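3.2 Workspace and task

The student teams in the Eddale course worked on a flat surface divided into cells with blue painter's tape. Each team received 30 trials on the two-cube task.
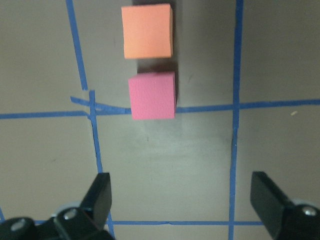 Figure 2. Wrist view with the gripper open; pink and orange foam cubes on the taped grid.

Tape lines were laid by hand and the cells are irregular -- positions were therefore logged by cell label only.
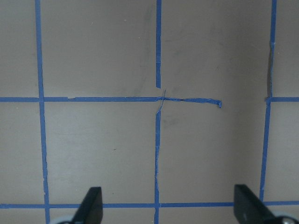
Trials with a cube outside its assigned cell were scored as failures. Sawatzky, the course software, stored 200 camera views per team.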